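Wrapping small blocks in kitchen foil, quick version

Right. Had this asked four times this month so writing it down once. How to wrap a small block in foil so it stays put, and how to lay the table out so you're not hunting for bits halfway through. Takes longer to read than do.

What you need

Kitchen foil, the ordinary stuff. I use the Picard roll from the market in Flastton, any will do. Thick foil is harder to fold at the corners, so if you've only got the turkey sort, go slower.
A block. Wood offcut, soap, foam, whatever you're wrapping.
A shallow tray or case for it to go in, if it's going in one.
Scissors. Ruler if you're fussy.
A clear table. Pale top is best, you can see the little torn bits of foil and get them off before they end up underneath.

Cutting the foil

Stand the block on the foil and roll it over, one face at a time, until you're back where you started. That's your width. Add a thumb's width for overlap. For the length, the block plus enough at each end to cover the end face, no more. People always cut too much. You get a great fat wad at both ends and then it won't sit flat.

Crinkle or smooth?

Smooth looks smart for a minute, then it shows every fingerprint. I scrunch mine lightly first and open it out again. Grips better and hides the joins. Dont scrunch it into a tight ball, it'll split when you open it.

Wrapping

1. Foil shiny side down, block in the middle.
2. Bring one long side up and over, press it flat with the side of your hand.
3. Other long side over the top of that. Overlap goes on the face nobody sees.
4. Ends next. Push the two short sides in, then fold the top flap down and the bottom flap up, same as a parcel.
5. Rub along the edges with a spoon back. Not the tip, it goes straight through.

If it tears — small patch, press it on, carry on. Big tear, start again, you'll only be cross with it later.

Laying out

Tray in the middle, empty, open side up. Wrapped block off to one side, on its base if it has one. Leave space between them so you can get hold of the block without knocking the tray.

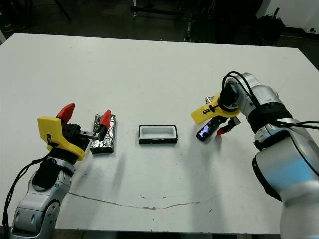

Foil block on its thin black base, tray waiting in the middle.

Stand the block up on its long side if you can. Easier to pick up and you wont flatten the top folds. Hold it high up, near the top edge, and gently. Squeeze the middle and you'll dent the foil, more so with foam inside.

Trying it for size

Before you call it done, offer the block up to the tray. Foil adds more than you'd think once the ends are folded. Too tight? Unwrap the ends, trim, refold. Don't force it, the corners go first and then the lot peels.

Storing

Flat box, one layer, sheet of paper between if you must stack. I keep mine in a Skameo shoebox under the bench. Away from anything damp.

Doing a tray with a lid next, when I get back from Dukgate.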